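How a Robot Arm Is Set Up and Looked After

A page for readers aged nine and up. Part of the Machines at Work series from the Utdale Science Room. Last checked March 2019.

A robot arm does not arrive ready to work. It comes in a crate, bolted to a wooden base so that it cannot move during the trip. Before it picks up its first part, people have to fasten it down, connect it, measure it, and test it. After that, they have to keep looking after it for as long as it is in use.

This page follows one arm in one place. The place is the Gesari workshop in Utdale, where small parts are packed into trays. The arm, its table, its fence and its control box are together called a cell. The people at the workshop call this one the Hviid cell, after the street the building is on.

Words you will need

Joint: a place where the arm can turn. Your elbow is a joint.
Link: the stiff piece between two joints. Your forearm is like a link.
Wrist: the last joints of the arm, near the tool.
Flange: the flat metal part at the end of the wrist. Tools are fastened to it.
Gripper: a tool for holding things. A parallel gripper has two fingers that stay side by side as they move together or apart.
Controller: the computer that tells each joint when to turn and how far.
Home position: the pose the arm goes to before it starts and after it stops.

Bolting it down

The arm stands on a thick steel plate, and the plate is bolted to the floor. When an arm swings quickly and then stops, it pushes hard against whatever it is standing on. If the plate moved even a little, the arm would be in a different place from where the controller thinks it is.

The bolts are tightened with a torque wrench. This is a wrench that can be set to a certain amount of turning force. It clicks when that force is reached. Once a bolt is tight, the fitter draws a line of paint across the bolt head and onto the plate. If the two halves of the line stop matching, the bolt has turned and needs attention.

Connecting the cables

The Hviid cell has three main cables. One carries electricity for the motors. One carries messages between the arm and the controller. The third runs to the emergency stop button, which is red and sits on the outside of the fence where anyone can reach it.

Cables bend every time the arm moves. They are left with enough slack for the arm to reach its farthest point, and they are clipped along the links so that they cannot catch on the table. A cable that is pulled tight will wear out early. A cable that is too loose can snag.

Teaching it where things are

A robot arm has no idea where its table is until somebody tells it. This step is called calibration, and it is done in order.

1. The arm is sent to its home position.
2. A pointed metal tool is fastened to the flange in place of the gripper.
3. The operator moves the arm slowly until the tip of the tool touches a mark at one corner of the table. The controller stores that point.
4. The same thing is done at two more corners.
5. The controller uses the three points to work out where the table top is and whether it slopes.
6. The pointed tool is removed and the gripper is put back.
7. The length of the gripper is typed in. Without this number, the controller would treat the flange as the end of the arm, and the fingers would hit the table.

Three points are enough because any flat surface can be described by three points, as long as they are not in a straight line. A stool with three legs works on the same idea. It never rocks.

Practising on a computer first

Many moves are tried on a computer before the real arm makes them. The computer draws a copy of an arm, a table and the objects to be moved. This is called a simulation. The workshop uses a program named Toninex for this.

In a simulation, a mistake does not break anything. If the arm is told to go through the table, the program shows a warning and the operator changes the instructions. The operator can also run the same move many times. For the tray job, a new move has to be run 300 times in Toninex, and at least 99 out of every 100 tries must end with the part in the correct spot. Only then is it copied to the controller.

A simulated cell is usually plainer than a real one. The walls are blank and there are no tools lying about. Drawing extra things would take computer time and would not help with the test.

One of the hardest parts to get right is height. A gripper that lets go too high will drop the object. A gripper that goes too low will press the object into the table. In a simulation, the shadow is a useful clue. When something is lifted well clear of a surface, there is usually a gap between the object and its shadow. As it comes down, the gap closes. In the practice scene on this page, a black gripper has hold of a teal container near its upper rim, and the dark base of the container is very close to the white tabletop. 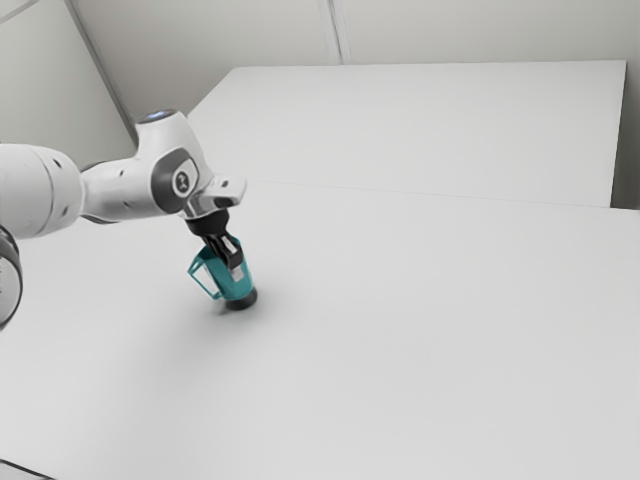 The first slow run

When the moves have passed on the computer, they are tried on the real arm at low speed. The speed limit for this is set in the controller. The operator stands outside the fence and keeps one hand near the emergency stop.

The first run is done with no part in the gripper. The second run uses a foam block. The third uses a real part. If all three go well, the speed is raised one step at a time. At each step, the operator listens as well as watches. A steady hum is normal. Clicking or grinding is not, and the arm is stopped until the cause is found.

Looking after it each day

Daily jobs are short, and they are done before the arm starts work.

Wipe the gripper fingers with a dry cloth. Dust makes them slippery.
Look along the cables for cuts, kinks or flat spots.
Check that the paint lines on the bolts still match.
Press the emergency stop and confirm that the arm will not move. Then reset it.
Send the arm to its home position and compare it with the marks on each joint.

Looking after it through the year

Some parts wear slowly. The soft pads on the gripper fingers at the Gesari workshop are changed every 26 weeks, even if they still look good. A worn pad is thinner than a new one, so the fingers have to close farther to hold the same part.

Inside each joint there are gears, and the gears need grease. The grease is tested once a year, in August, when the workshop is closed for two weeks. A small sample is taken from each joint. Clean grease is pale. Grease with tiny bits of metal in it is grey, and it tells the fitter that the gears are rubbing more than they should.

The controller also has a battery. When the power is off, the battery saves the numbers that say where each joint is. If it runs flat, those numbers are lost and the joints must be matched to their marks again. That job takes 40 minutes. Changing the battery in good time takes five.

When something goes wrong

The controller shows a code on its screen when it finds a fault. The fitter looks up the code, but the code only says what the controller noticed. It may say that a joint moved too slowly. The reason could be old grease, a damaged cable or a part that is too heavy.

Before anyone opens the fence to look, the power is switched off and a padlock is put on the switch. The person doing the work keeps the key in a pocket. This is called lockout. It means that the arm cannot be turned on by somebody who does not know that a person is inside.

After a repair, the corner points are checked again with the pointed tool. If the arm touches all three marks, the cell goes back to work. If it misses one, calibration is repeated from step 1.

Something to try

Tape a pencil to the end of a ruler. Hold the other end of the ruler and try to touch a small dot on a sheet of paper with the pencil tip. Now slide the pencil so that it sticks out a little farther, close your eyes, and make the same move with your arm. The tip will probably land in a different place or hit the paper too early. The controller has the same trouble when the gripper length in step 7 is wrong.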